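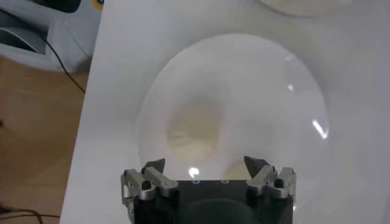
Kit, boots and the smell in the hall — tips for basketball households

Updated 2022-02-23

Two players in this house, one at under-14s and one who should have stopped years ago (me). Training most evenings in winter. So, quick list, no particular order. Add yours at the bottom and I'll put the good ones in.

Vests and shorts
Inside out, cold rinse first, then 30 degrees. No softener. It coats the fabric and then the sweat just sits on top of it and you get that sour smell the minute somebody warms up. Half a cup of white vinegar in the drawer instead. The smell of vinegar goes when it dries.
Numbers peeling? Never iron over them. Turn it inside out, tea towel between, low heat, press and count to 10. Let it cool before you look. Worked on our Drolton away vests, didn't work on the old ones where the glue had gone to powder.
Tumble dryer — no. Hang them up.

Trainers
Laces and insoles out as soon as you get in. Newspaper in the toes, change it before bed. Not on the radiator, the soles come away. I lost a good pair that way in December and had to play a cup game in running shoes.
Slippy soles: damp cloth, wipe, dry off with an old towel. Do it at half time as well if the hall is dusty. Cullinane is terrible for it, take two cloths.
Bicarb in the shoes overnight, tip it out in the morning over the bin. Not over the doormat.

The ball
Leather ones hate water. Barely damp cloth, nothing else. Rubber ones you can wash in the sink with washing up liquid, rinse well or it's like catching a fish.
Wet the needle before you put it in the valve. Spit will do. Dry needles rip the valve and then you have a ball that goes flat by the third quarter.
Check the bounce: drop it from head height, should come back up to somewhere near your waist. Indoors, on a hard floor. Carpet tells you nothing.
Don't leave it in the car boot in a frost.

Bottles
Fill with warm water and a spoon of bicarb, leave an hour, bottle brush. Take the rubber ring out of the lid, have a look under it, and then wash that too. The Holo ones have 7 bits if you take it all apart, put them in a mug so they dont go down the plughole.
Squash left over a weekend in a kit bag — bin it. Not worth it.

Kit bag
Empty it. Every time. Wet stuff in a carrier bag on the way home, bag hung open on a hook after. Dry teabags in the side pocket (unused!) are Wiebke Teuber's tip and they do help.
Spare laces, plasters, hair bobbles, safety pins, all in an old ice cream tub. Name on the lid.

Match day food
Pasta the night before, toast and banana in the morning. Orange quarters cut up and in the fridge before you go to bed. Squeeze of lemon stops bananas going brown if you slice them.
Noemi Pettigrew does flapjack for the whole bench, one tin cuts into 12 if your careful with the corners.

Blood on a white vest
Cold water, salt, straight away. Hot water sets it. Old stain, soak overnight and try agian.

More on knee pads when I get a minute — still testing the Vevus ones in the wash.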